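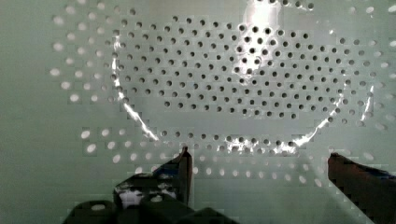

Robot Cells in Practice
Comudbridge, Department of Mechanical Engineering
Lecture 14: False edges and the automatic retry
Notes by Mafalda Bragança

Reading before the lecture: course notes on wrist cameras, and the section on stop functions from the autumn handout. Bring the state diagram you drew for the palletising exercise.

1. The cell

The case comes from the Pleltusholm works, where a cell known as Pultix loads clear perforated discs into filter housings. The discs are supplied by Zoëga. They arrive in sleeves, are separated by an upstream feeder and are laid one at a time on a perforated panel lit from behind. A six-axis arm with a two-finger gripper takes each disc by its rim, turns it upright and inserts it in a housing. The empty panel is then ready for the next disc.

A small camera at the wrist finds the disc. There is no fixed overhead camera. The original design had one, but the upstream feeder was made taller during the build and blocked the mounting position.

The sequence for one cycle is:

Move to the look position above the panel.
Take one frame and find the disc outline.
Fit an ellipse to the outline and compute the rim position nearest the gripper.
Move to the approach position, fingers open.
Descend to grip height.
Close, check finger position, lift.
Check finger position again, then move to the housing.

The camera looks at the panel from an angle, so a circular disc gives an ellipse. The fit uses the known disc diameter and the calibrated tilt, leaving only the centre to be found.

2. Why a clear disc is hard to see

A clear part on a lit background has very little contrast of its own. Three effects can be used.

First, the rim. Light entering at the edge is bent away from the camera or towards it, and so the rim shows as a line darker or brighter than its surroundings. The line is thin and often broken.

Second, the holes. Where two perforated layers lie one over the other, the holes of the upper layer and those of the lower layer do not generally line up. The region of overlap has a different texture from the region outside it. Depending on the light, holes may read as dark in one region and bright in the other. This gives a large, strong signal, but its boundary can only be placed to the nearest row of holes. If the two sets of holes happen to line up, the signal weakens.

Third, glare. A smooth plastic surface reflects lamps and windows like a poor mirror. Glare is very bright and has sharp edges. Its position depends on the lamp, the surface and the camera, and if any one of these moves, the glare moves too. Part of it may lie along the rim. Part of it may lie well inside, on the flat face.

The integrator used the first effect only. Bright pixels above a fixed threshold were joined into arcs, short arcs were discarded, and the ellipse was fitted to the remainder. In the acceptance trial the room blinds were down and the only strong light came from behind the panel. Under those conditions the bright arcs were rim and nothing else.

3. The fault

The cell had been in use since December. On Mar 6, 2023 it completed 3,008 cycles over the day and reported 14 missed picks. The allowance in the contract was 2 missed picks per 1,000 cycles. The operators had noticed that the misses came in groups and that the fingers sometimes came down on the plain part of the panel beside the disc.

Saved frames from the missed cycles showed the same pattern. A new lamp had been fitted over the neighbouring bench. It produced a long arc of glare on the face of the disc. The arc was longer and brighter than the visible rim, so it survived the length filter while most of the true rim was thrown out. The fit then pulled the ellipse towards the glare.

The residual of the fit was small in every case. This point should be noted with care. A residual measures how well the chosen points lie on the curve. It says nothing on whether the points belong to the part. With the diameter and tilt fixed, even a short arc of glare will accept a good fit at some centre, provided its curvature is near that of the rim.

An offset inwards put one finger on the disc face and pressed it against the panel. An offset outwards closed the fingers on air. The first kind marked discs. The second kind caused the safety matter in section 4.

Exercise A. Sketch an ellipse and mark a short arc on it. Show that a second ellipse of the same size and orientation, with its centre displaced, can pass close to the same arc if a small error in each point is allowed. In which direction of displacement is the arc least able to fix the centre?

4. The near miss

No one was hurt. The account below is taken from the works report and from an interview with the operator, who agreed to its use in teaching.

After a failed finger check the program opened the gripper, returned to the look position and tried again. It allowed three attempts. Between attempts it waited for a new frame, and if no ellipse could be fitted it went on waiting, with no time limit. The arm was still, the drives were live and the beacon stayed green. The program called this state SEARCH. The screen on the guard displayed READY.

The operator saw a disc lying off its normal place and a still arm. She opened the side hatch to push the disc back. The hatch had been added for cleaning the panel. It carried an interlock switch, but the switch had been wired to the program as an ordinary input and was read only at the start of a cycle. Opening it during SEARCH had no effect.

Her sleeve shaded part of the disc. The glare was covered, the rim was found, the fit succeeded and the arm moved off to the approach position. She withdrew her hand before it came down. The guard door proper, which is wired through the safety relay, had not been touched.

The cause of the movement was a change in the picture made by the person reaching in. Any robot that waits on a sensor can be set off by someone coming to help it. Treat a waiting robot as a moving robot.

5. Separating the failures

It is common in reports to put a single cause at the top of the page. For this case that hides most of what can be learned. The contributing faults are listed separately.

Optical: the bench lamp reached the panel. No shroud was specified.

Image processing: brightness alone was taken as proof of rim. The strongest cue, the change in hole pattern, was not used.

Program: the retry had a limit on attempts and no limit on time. A wait for a frame was treated as part of normal running.

Indication: the beacon and the screen did not distinguish between idle, searching and held.

Guarding: an access opening was added after the risk assessment and its switch was not part of the safety circuit.

Management of change: the lamp and the hatch were each approved by a different person, neither of whom had the cell drawings.

The guarding fault is the serious one. Had the other five been absent, a hand could still have been put in through the hatch while the arm was live. Had the guarding been right, the other five would have cost discs and time only. Repair work should follow that order, although in the works report the lamp comes first.

6. Corrections made

The hatch switch was replaced with a coded interlock in the safety relay circuit. Opening the hatch now removes drive power, and a manual reset is needed from a position where the whole panel can be seen. The reset does not restart motion. A separate start is required.

SEARCH was given a time limit. When it expires the program goes to HELD, the beacon turns amber and the screen asks for attention.

A matt black shroud was fitted on the lamp side of the panel. Glare was reduced but remained visible in some frames, partly from the panel light itself.

The outline step was rewritten. The image is divided into small patches, and each patch is classed by whether its holes read as dark or bright against the panel. The largest connected dark-hole region gives a coarse position for the disc. Bright arcs are accepted as rim only if they lie near the border of that region. Saturated pixels well inside it are masked. If the coarse region and the fitted ellipse disagree by more than one row of holes, the pick is refused.

The last rule raises the number of refused picks. Refusals and misses must be logged under separate codes. At Pleltusholm they were first logged together, and for a time the new software appeared worse than the old.

Exercise B. The patch method assumes that the overlap reads darker than the open panel. State two lighting arrangements in which this would be false. Propose a check the program could make at start-up, with no disc present, that would catch one of them.

Exercise C. Draw the state diagram for the corrected program, including HELD. Mark each transition as caused by the program, by a person, or by the safety circuit. No transition into a moving state may be caused by the camera alone once the hatch has been opened. Show how your diagram guarantees this.

7. Points for the laboratory session

The laboratory arm runs at reduced speed with the enabling switch held. Release it before touching the panel.

Fit the fingers with the square ends upwards in the camera view and confirm that both tips are visible with the gripper open. Groups in earlier years calibrated with one finger out of view and found the offset only at the first pick.

Record the exposure setting with every saved frame. A threshold without an exposure is of no use to the next group.

Do not tape over the panel holes to remove glare. The adhesive stays in them.

Written answers to exercises A to C are handed in at the start of the next laboratory session. Diagrams may be drawn by hand.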